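May 9, 2018

Notebook, turnout modeling, Mornimside by-election

Okay, picking up where I left off before the break. The April poll had the Wutum Alliance ahead in Mornimside and they lost the seat by 422 votes, and I have spent most of this morning trying to work out which half of our mistake was turnout and which half was people changing their minds. I still think it was mostly turnout. Shamim thinks I'm being stubborn (fair!).

What I did today: reran the likely-voter screen on the full April sample, 1,111 completed interviews, with the old cutoffs and then with the softer ones we talked about. The old screen keeps anybody who says they are certain to vote and who remembers voting last time. The softer one gives everybody a weight by how likely they say they are, so the "probably" people still count for something. Under the soft weights the Alliance lead shrinks a lot but doesn't go away. So the screen was hurting us, and it wasn't the whole story.

Then I split by ward, which I should have done weeks ago. Ayaaba ward is the strange one. It's the old union ward, everybody assumed it would come over to the Alliance in one block once the two parties of the left agreed to run a joint candidate, and in our interviews it did. On the night it just didn't show up. The count has turnout there well under the other wards. My guess is that a good number of the older party's loyal voters didn't like the joint ticket and stayed home, and were too polite to tell an interviewer so. I can't prove that from what we have. I'm writing it down so I remember it was a guess and don't start quoting it as a result by next month.

Note on the merge – I had the ward codes wrong for the first run! The postal codes on the edge of Ayaaba were going into Lallanari. Fixed now, and the tables in the shared folder from before lunch are junk, please don't use them. The new ones have "wardfix" in the name.

Shamim Mirani came by and asked the annoying good question, which was whether the second-choice answers were any use. We asked everybody who they'd vote for if their own party wasn't standing, and I had never looked at it seriously. So we looked. Among people who backed the smaller partner last time, a lot give the Alliance as first choice and then leave second choice blank. Among the bigger partner's people the second choice is all over the place, including a decent slice for the center party. That looks to me like a vote that was never very solid in the first place. Shamim would like to call it "soft support" in the write-up. I'd like to see it in the callback data first.

About the callbacks: we have budget for 200, and I want them all in Ayaaba and Lallanari. Shamim wants them spread over every ward so we can say something about the whole district. We went back and forth and didn't settle it. The questionnaire is down to 4 questions at least – did you vote, who for, when did you decide, and did the joint ticket matter to you. I'd move the last one up top, but then it probably colors the rest. Leave it last for now.

Still to do: get the marked register if the elections office will let us have it, check the phone/online split in Ayaaba (I have a bad feeling we're heavy on online there), and redo the weights on age with the new population figures. Also answer the email about the regional poll, which I keep putting off.

Stopping here, the soft-weight run is still going on the big machine and I'll read it in the morning.
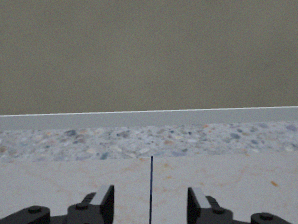 Image: computer rendering, wall, stone floor and open gripper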